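Day 4 in the new Osomley space and I have opinions about furniture now, apparently!! A thread.

The chairs. I love them. Blue frame, pink seat, tucked under a plain white desk like it's no big deal. I want one for my kitchen (and a spare). 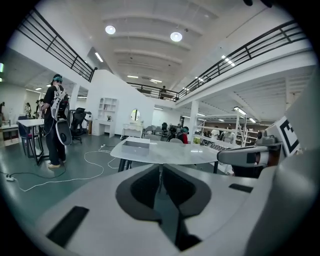 *Photo: Jema / Osomley, 12 April 2018*

Marble-look table: big yes from me. The silver tray can stay on it too, I'm thinking snacks.

Cables across the floor: big no. I've been asking for floor clips since December and I will keep asking.

Also it's so bright in there! The old place had one window. Okay, off to price clips, wish me luck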